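Marching display scoring: how is a wide wheel judged when the recording and the floor judge disagree?

Posted in Rules and Judging, July 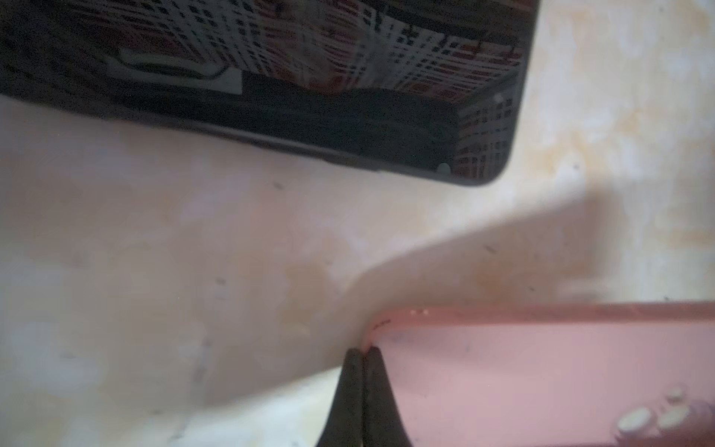 Background

I coach an under-16 display team at Pallel. At our last regional event we lost 3 points under "alignment in rotation" on a wheel through the center of the floor. The floor judge's sheet says the outside file was behind the line from the half-turn onward. A parent's recording from the stand shows the line straight at the half-turn and bowed only in the last four counts. Total for the display was 987 out of a possible 1,010 on our association's sheet, so the deduction moved us down one place.

Two things I need to know. Can a recording be submitted with a score query? And is the deduction taken once per movement, or once per fault inside the movement? Our printed handbook covers the technical drill in detail and says almost nothing about display.
kekana_drill

Stellan Lundgren
Check which sheet was in use before you do anything else. A sheet that totals 1,010 normally has a separate ten-point line for entry and exit, and on those sheets alignment is marked per movement. One wheel is one movement. If the judge wrote 3 against a single wheel, that is one deduction at the middle grade and it stands, whether the fault lasted four counts or twelve. The comment about the half-turn is a remark and has no value of its own.

On the recording: in our association the query form goes to the chief judge within 70 minutes of the scores being posted, signed by the coach. It can challenge arithmetic, a deduction entered on the wrong line, or a penalty applied to the wrong team. It cannot challenge what a judge saw. Recordings are not accepted. Yours may differ, so read the event conditions as well as the handbook. The conditions override the handbook where the two conflict.

There is also a viewing angle problem. A stand recording is usually taken from one side and above. A line that looks straight from there can be half a pace out when viewed along the rank, where the floor judge stands. If you want useful footage for training, record from the end of the rank at chest height and mark the pivot with tape.

Your bowing in the last four counts is usually a step length fault. The pivot marcher shortens too early and the outside file cannot make up the distance at the set tempo. Drill the wheel at half tempo with the outside file setting the pace, then bring it back up.

elora_leader
Just ask the judge at the debrief. Ours are happy to explain.

Cekora Marching Parent
We had something like this with our midgrade team and the points were not changed. They did correct an addition error on the same sheet while they were looking at it, so it is worth adding up your columns. I don't know about the per-fault part. Our coach says it depends on the region. Also check that the tempo was logged, as we were marked slow once and it was the sound system running slow.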